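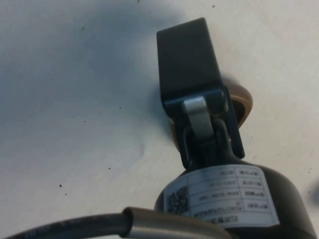

책상 위 기기들 케이블 정리, 저는 늘 미루고 미루다가 작년 12월에야 제대로 해봤어요. 재택을 시작하고 나서 충전기에 허브에 스피커에 이것저것 늘어나니까 책상 뒤가 정말 말이 아니더라고요. 선을 하나 뽑으려면 다른 선 세 개가 딸려 나오고, 뭐가 뭔지 몰라서 엉뚱한 걸 뽑은 적도 많고요. 그래서 이번엔 순서를 좀 바꿔서, 선부터 묶지 않고 기기를 하나씩 하얀 책상에 올려놓고 라벨부터 확인했어요. 원통형 몸통에 경첩으로 납작한 판이 달린 이 까만 녀석도 그렇게 했는데, 몸통을 감은 하얀 라벨에 표랑 QR코드가 있고 글씨는 깨알만 해요. 까만 케이블이 라벨 앞을 지나가는 바람에 맨 아랫줄은 일부가 가려지고요. 이런 건 케이블을 살짝 옆으로 밀어놓고 읽으시면 됩니다.

1. 일단 전원부터 끄기

멀티탭 스위치를 내리고 시작하세요. 컴퓨터는 꼭 정상 종료하시고요! 저는 급한 마음에 그냥 내렸다가 쓰던 문서를 날린 적이 있어요. 외장하드 쓰시는 분들은 연결 해제까지 하고 끄세요.

2. 한 개씩 꺼내서 라벨 적어두기

한꺼번에 다 뽑지 마세요. 기기 하나, 거기 달린 선 하나. 이렇게만 꺼내서 밝은 데 놓고 모델명이랑 일련번호를 메모장에 옮겨 적습니다. 글씨가 작으면 휴대폰으로 가까이서 찍은 다음 확대해서 보는 게 제일 편해요. 찍을 때 손이 흔들리면 숫자 8이랑 영문 B가 똑같아 보이니까 팔꿈치를 책상에 붙이고 두세 장 찍어두세요. 거꾸로 찍혀도 괜찮아요, 돌려서 보면 되니까요.

저는 표를 이렇게 만들었어요.

기기 이름 / 모델명 / 일련번호 / 선 길이 / 꽂는 자리

선 길이는 안 적어도 되긴 하는데, 나중에 긴 선이랑 짧은 선을 바꿔 끼울 때 은근히 도움이 돼요. 제 스피커 선은 길이가 100cm인데 실제로 필요한 건 65cm더라고요. 남는 만큼이 전부 책상 뒤에서 뒹굴고 있었던 거죠.

3. 닦기

꺼낸 김에 닦아줍니다. 마른 극세사 천으로 몸통을 먼저 닦고, 경첩이나 브래킷처럼 틈이 있는 데는 부드러운 붓으로 털어내세요. 라벨은 문지르지 않는 게 좋아요. 저는 예전에 알코올 솜으로 박박 닦다가 글씨가 반쯤 지워져서 AS 신청할 때 고생했거든요 ㅠㅠ 흰 책상에서 하면 떨어진 먼지가 잘 보여서 마지막에 한 번 쓱 훔치면 끝이에요.

4. 선에 이름표 달기

이름표는 양쪽 끝에 다세요. 한쪽만 달면 멀티탭 쪽에서 또 헷갈립니다. 저는 Podstead에서 나온 접착식 이름표를 2,000원 주고 샀는데, 마스킹테이프를 깃발처럼 반 접어 붙여도 충분해요. 네임펜으로 쓰고 잠깐 말렸다가 붙이시고요.

5. 감아서 제자리에

남는 선은 손바닥 너비로 둥글게 감아서 벨크로 타이로 묶어요. 기기에서 선이 나오는 부분은 꺾지 말고 손가락 두 마디쯤 여유를 두세요. 팔꿈치에 걸고 빙빙 감는 분들 계신데(저희 아버지요) 선이 꼬여서 나중에 풀 때 짜증 나요. 케이블 타이로 꽉 조이는 것도 저는 비추합니다. 기기를 바꿀 때마다 가위를 들고 와야 하거든요.

묶은 선은 책상 밑 바구니에 넣습니다. 저는 Bustau 철제 트레이를 나사로 달았어요. 무거운 어댑터는 벽 쪽으로, 자주 뽑는 선은 앞쪽으로요. 높낮이 조절되는 책상이면 제일 높이 올린 상태에서 선이 당기지 않는지 꼭 확인하세요. 저는 이걸 빼먹어서 5번을 두 번 했습니다.

추가로, 댓글로 여쭤보신 분이 계셔서 적어요. 메모장 표는 인쇄해서 서랍 안쪽에 붙여놨고 휴대폰에도 사진으로 있어요. 다음 글에서는 공유기 주변 정리하는 걸 올려볼게요. 거긴 아직 손도 못 댔네요.

글쓴이 명보람 | 2021년 2월 18일 | 조회 557

검색어를 입력하세요 검색

문의하기 | © Wenora 살림노트 | 맨 위로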